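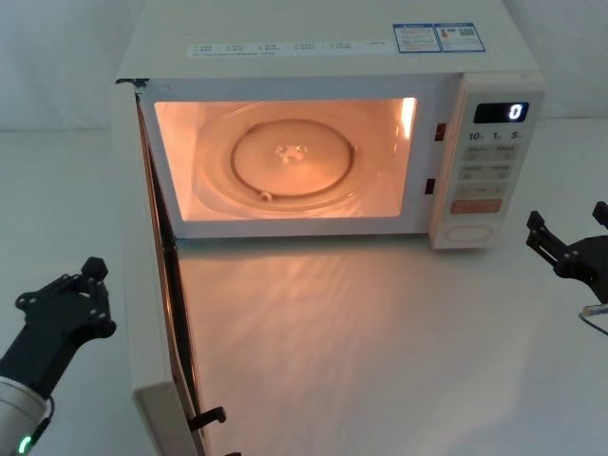
March and Vigil Safety Check, Puvetholm Climate Group
Filled in 30/07/2026, before the walk from Katayama Square to the Stollidetti offices

1. Route agreed with the police and printed for stewards
Yes. The reference is 2541. The last part, along the canal, is narrow, so the banner must be folded there.

2. Expected number of people
300 on the permit. In November we were more than the permit said and the police were not happy. Please count at the bridge.

3. Stewards have vests and know their places
Partly. Two vests have broken zippers. The corner by the pharmacy still has no steward.

4. Railway crossing
We do not stop on the tracks, also not for photos. One steward stands on each side until the last person is over.

5. Candles for the vigil
Only in glass jars. Last time wax fell on the church steps and we had to pay for the cleaning. The 72 jars are washed.

6. Sound system
Cable is OK, tape is missing. The Daten speaker makes a noise when it is turned up high. Keep it at the middle.

7. First aid
Bag checked. Burn gel is out of date, buy new one. Water is enough.

8. Wheelchair access
Ramp at the side door was locked when I tried it. Ask for the key in good time.

9. If somebody wants to block the entrance
This walk is not planned for that. Stewards do not touch anyone and do not argue, they call the coordinator.

10. Legal help number on the cards
Old cards have a wrong number. The right one ends with 1766. Throw away the yellow ones.

Still open: 3, 6, 7, 8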